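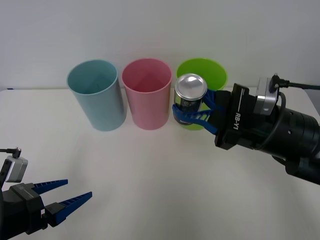

Blue one, pink one, and a third in the row. Plastic cups forever.

So I've gone and done the thing I said I would never do, and given up coffee. Well, mostly. I'm down to one cup on Wednesday mornings, when I have the early call, and the rest of the week it's iced tea, and I have become a total bore on the subject. My family has started leaving the kitchen when I reach for the kettle.

It started in June when the air conditioner in our apartment quit and the super said it would be five days before the part came in. Hot coffee in that heat was out of the question and I'd finished the cold brew by the first night. All I had in the cupboard was a tin of loose black tea from Norkatik, a little shop two towns over that I'd gone into once to get out of the rain. I made a pot, forgot it on the counter, poured it over ice at lunch and drank the whole thing standing at the sink. It was so good! A bit sharp, kind of like the smell of a new basket, with no sugar in it or anything.

I always thought iced tea was that brown stuff from the soda fountain that makes your teeth hurt. I grew up on the powdered kind (lemon, giant tub, scoop buried at the bottom so you had to go in up to your elbow) and I loved it, but I had it filed in my head under juice.

Anyway, once the AC was back I kept going. I've been doing it cold, overnight in the fridge, and I've messed with the amounts so many times that the inside of my cupboard door is covered in sticky notes. Where I've landed is 2 heaping tablespoons of leaves to a quart and a half of cold water, lid on, into the fridge after dinner, strained at breakfast. Black tea can stay in there until noon and be fine. Green gets grassy on me if I sleep in. The one time I tried a smoky tea, the butter tasted like a campfire for a week, so please put the lid on properly.

I used to squeeze the leaves to get the last bit out and now I don't, and it's much less bitter. Also I rinse the strainer right away. Dried-on tea leaves are like cement.

My big splurge was a sampler from Predurari, 40 little packets in a long flat box. I've been working my way through with a pencil, and so far the winner is a plain Ceylon and the loser is something with dried banana in it that I would not wish on anybody. There's a hibiscus one that isn't really tea but looks gorgeous with ice and stained my good dish towel, the striped one. I tried salt and vinegar and a soak in the sun. Still pink.

My neighbor down the hall has family in Cabanatuan and she told me to squeeze calamansi in it instead of lemon. She handed me a bag of them over the laundry machines. Oh my gosh. They're these tiny green citrus things, sour but sort of orangey too, and you need three or four to a glass because they're so small, and the seeds go everywhere. I've been looking for them ever since. The big grocery on Conditz Street had some once, next to the ginger, and hasn't had them since. If anyone local knows where to get them, please leave a comment!

Sleep is better, I think? I fall asleep faster, but I'm also up at two in the morning because I've had a gallon of liquid, so call it even. The headaches the first week were no joke. I would not pick a week with a dentist appointment in it, which is what I did.

Oh, and I added up what I'd been spending at the coffee place by my office. I went back through a full year of card statements, tips included, and it came to $3,696. I checked it again on paper, then went and lay down on the couch for a while. That's a lot of muffins too, in fairness. I'm not giving up the muffins.

Next up I want to try peach, with real peaches, if they ever get ripe. The ones I bought on the weekend are still like baseballs.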